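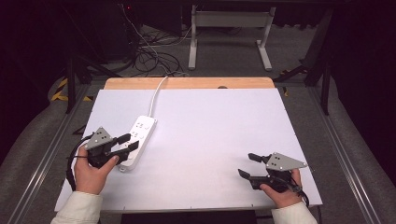 Power strip on the desk or under it?

leenap
Finally set up my sewing and laptop corner and I've hit the dumbest snag. I have one white power strip and I can't decide where it lives. Right now it sits on top of the desk with the cord going over the back edge to the floor. It works, but it eats space and I keep bumping it with my ruler. Do you all mount yours underneath? The desk is a Saarela, 57 inches wide, pine top, and I'd rather not put screws in it if I can help it.
Leena Partanen

mothballs_and_tea
Underneath, always! I did mine last October and I love it. Two screws, the keyhole slots on the back of the strip, done in ten minutes. You get the whole top back and the cords stop collecting crumbs.

grumpyhinge
Going to disagree. I had mine underneath for years and every time I wanted to plug in the iron I was on my knees with a flashlight. If you swap plugs a lot, keep it on top. Mine lies at an angle in the back left corner so the bigger plugs don't hang over the edge.

mothballs_and_tea
Grumpy, you plug your iron into a power strip?? Please use the wall for that one.

grumpyhinge
Fine, fair. The lamp then. Still on my knees.

leenap
Ha, no iron on mine, I promise. Just laptop, lamp, sewing machine and phone charger. The machine gets unplugged every night, so I do see the point about reaching.

548_stitches
Does your desk have a cord notch at the back? If it does, mount the strip on the BACK edge with the sockets facing up. You can still reach it but it's off your work surface. I used the sticky Wistesero strips and they've held fine. Wipe the wood with rubbing alcohol first and let it dry or they'll peel.

grumpyhinge
Sticky strips on pine, good luck. Mine took the finish off when I pulled them.

548_stitches
Did you pull straight out? You have to pull down slowly, along the wall – well, along the desk. No marks here.

tallpaul_k
Another option is a clamp bracket. I have a Piltix one, no screws, no glue, and it moves with me when I rearrange. You do need a bit of overhang on the back of the desk, so measure before you buy.

leenap
Ooh, there's a small notch near the right end on mine, and a good overhang at the back. A clamp sounds like my kind of lazy. Will it hold when I yank the machine plug out with one hand?

tallpaul_k
Hold the strip with your other hand when you pull. Mine has slid a little when I didn't.

mothballs_and_tea
Still voting underneath, but a clamp is my second choice – get one with rubber pads so it doesn't dent the pine.

leenap
Ordering the clamp tonight. The strip can stay on top until it gets here and I'll keep my ruler on the other side.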